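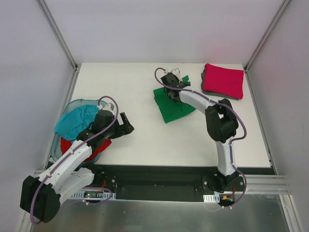
Right arm down on the green cloth, left arm over by the tub.

Home Workshop Small Business Gadgets Ask Sign in

Gremotel two-arm folding kit: worth hiring for a small guesthouse?

Posted May 16, 2022 by foltham_linen

I run the laundry side of a guesthouse in Foltham. It's a grand title for standing next to a dryer. We wash our own hand towels, kitchen cloths and the coloured cloths the cleaners use, and every one of them gets folded by me while I listen to the radio and question my choices.

Ngô have started offering the Gremotel as a hire kit. You get two arms on a rail, a white table, walls around three sides and a bloke on the phone. It's $665 for a 14 day trial, delivered and set up, and if you keep it on after that they move you to a monthly plan the brochure describes as "flexible". I've asked what flexible means and was sent the brochure again.

The brochure says it folds "everyday household textiles" and builds a stack. It also says the arms will lift 345 grams each, and I've now weighed more towels than I'd care to admit in public. Most of mine pass. The bath sheets don't, and I'm fine with that, they can stay my problem.

What I'd like to know from someone who has had one in the building:

Does it cope with a basket of stuff tipped in straight from the dryer, or do I have to lay each piece out for it like I'm dressing a toddler?

How much babysitting does it want?

Is the trial long enough to tell anything?

I don't need it to be fast. I need it to go while I'm doing breakfasts. My back room is small but there's a decent bench in there and a power point that works most of the time.

Replies are sorted by most helpful

towelwrangler

Had one through the shop for the trial and then kept it on for a while, so I've got opinions.

Yes, it works from a jumbled basket. You don't lay anything out. It does care a lot about where the basket is, though. Ours had to sit on the left end of the table, and if someone shoved it along to make room for a coffee, the left arm would go hunting in the old spot and come up with a pinch of air. We put tape on the table in the end. The coffee went elsewhere too.

Picking one cloth out of a heap is the slow bit. It'll sometimes get two, and then there's a long spell of dangling and dithering that I found hard to watch and my offsider found hilarious. Cloths that contrast with each other went better for us than a basket all the one colour. I couldn't tell you if that's official. A heap of white on white took it ages, and on a white table you can see its point.

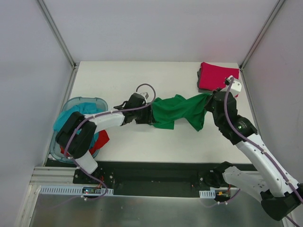 Flattening is where you'll decide whether you like the Gremotel or want it out of your sight. It has to find the corners before it can fold anything, and it does that with both arms, pulling a bit, letting go, pulling a bit more. A cloth can look nearly done on one side and be a disaster on the other, like the green one there, with the left part spread out flat and the right part all gathered up where the gripper has hold of the top corner. Don't step in at that stage. I did, every time, for the first few days, and all I achieved was making it start over. Go and do your breakfasts.

The finished stack goes in the back right corner of the table. It's tidy enough for a linen cupboard with the door shut. If your guests are the type who photograph towels, you'll be squaring up the edges by hand.

Babysitting: I'd look in on it when I walked past. It stops and waits if it's stuck, it doesn't fling anything. In the first week it was stuck often. Then Ngô had us do what they call a teaching session, where you steer the arms through the job yourself and it learns from your goes at it. We recorded 297 of them. I'm told that's a modest number. My wrists didn't think so. It was a good deal better with our own cloths after that, and no better at all with a tea towel it hadn't met.

So on your last point, the trial is long enough if you do the teaching session in the first couple of days. If you leave it to the second week, you'll send back a machine that had only just got the idea. Book the session before you pay the $665, and get the time in writing. The bloke on the phone is very good but there's only the one of him.

Two smaller things. Check that your bench is flat, ours had a lean and they had to pack one end up. And keep the cables clear. They loop up over the arms and hang down the outside, and they look exactly like something you could tuck out of the way. Leave them alone.

grustby_dave_not_dave

Just fold them. I do the towels for a footy club and it takes me one beer.

If you do get it, ask if the hire includes the walls. A mate's quote didn't and he had to add them. No idea what they do.

suds_and_servos

Walls are there so the cameras get the same plain background and light every time. Ours came with them. The unit was noticeably worse when we ran it with one side off, and worse again in the afternoon with the sun coming through the window.

I'd mostly agree with towelwrangler but I'm less keen on it for your job. We hired it for kitchen cloths only, all one size, and it was decent company. Once we mixed in hand towels it would finish one, square it up a bit, then plonk it on the stack half a hand off centre. Multiply that by a basket and you get a lean. We ended up sorting by size before each run, and the sorting took me nearly as long as folding the things. If your cleaners' cloths are all the same you can start with those and see how you go.

On the monthly plan, "flexible" in our case meant a minimum of three months, and we found that out in October when we tried to stop after one. Ring and ask them for the minimum term in those words. The brochure won't help you.

Also, your power point that works most of the time. It'll need to work all of the time. Ours lost power mid-fold and both arms sagged onto the table with the cloth still in one gripper. No damage, but it had to be set up again from scratch and I missed a delivery while I was on the phone about it.

foltham_linen

Thanks, this is more than I got out of the brochure. Cleaners' cloths are all one size, so I'll start there. Sparky's coming to look at the power point. I've asked Ngô for the teaching session up front and the minimum term in writing, and so far they've sent me the brochure.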